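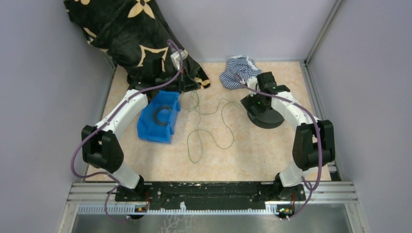

Skurnholm shorts block, worth the ticket or not?

reelpatience
Has anyone booked the Saturday-style marathon pass for the Skurnholm festival in August? The program went up last night and they're pushing an 18 film shorts block as the centerpiece. I went two years ago and half of what I saw had already been online for months. The blurbs all say "urgent" and "tender." I'd like to hear from someone who has seen any of these before I hand over 34 dollars.

marlowe_k
I saw Trundness at a preview. It's a feature, so not in the block, but it's the one everybody will be lining up for. Two hours and 33 minutes about a ferry town losing its ferry. The first hour is very good. After that the director keeps finding one more person on one more dock.

reelpatience
153 minutes?? The program page has no running times at all, which tells me something.

dockside_dan
It earns every minute. The long stretch in the ticket office is the whole movie. If you cut that down you'd have a TV news item with nicer music.

marlowe_k
I timed the ticket office, Dan. I had enough time to do it. A woman looks for a stapler.

dockside_dan
And you remember the stapler!

marlowe_k
I remember my dentist too.

haluska
Getting back to the shorts. The only name I know in there is Girish Solanki. His last one, Fillberg, was about a bankrupt piano showroom and I liked it a lot, though I have doubts about how much of it was a documentary. There's a phone call near the end where the owner gets the bad news from the bank, and there's a camera on him AND a camera outside the window. Who sets up two cameras for a call they don't know is coming?

reelpatience
Was he asked about it?

haluska
Yes, at the Q&A I went to. He said the owner "agreed to revisit the moment." So it was staged. Fine, lots of people do it, but put a line in the credits.

tinroof
I don't see the problem. The call happened, the man is the real man, and the words are more or less what was said. Documentaries have been doing that since the silent days.

haluska
"More or less" is doing a lot of work there. If I'm being asked to cry at it I want to know if it's the first take or the fifth.

tinroof
You'd have cried less if you knew?

haluska
Probably, yes. That's my point.

guest_aperture
Ashok Pandey is moderating the panels this year according to the schedule. Good news if true. He asks follow-up questions and doesn't read the director's bio out loud for ten minutes. I'd go to the Vishwakarma session just for that.

reelpatience
What is Vishwakarma? The page only says "a portrait of makers."

guest_aperture
Mid-length film about a family tool workshop. No narration. A friend on the selection team loves it, but she loves everything with no narration, so take that how you like.

marlowe_k
"A portrait of makers" could be a bank commercial.

dockside_dan
You people are exhausting. It's a small festival with decent programming and cheap tickets. Go see some movies.

reelpatience
Cheap is relative. The pass doesn't cover Trundness, I just checked. It's a separate ticket, and the pass holders don't get early booking either.

dockside_dan
OK, that part is lousy.

tinroof
Single tickets for the shorts are sold at the door from 5 pm. Skip the pass, do the first half of the block and leave at the break if it's bad. The Solanki is in the first half.

reelpatience
That I can live with. I'll do the door and maybe the Pandey panel. Still not sitting through the stapler.

haluska
If you get to the Q&A, ask him about the second camera.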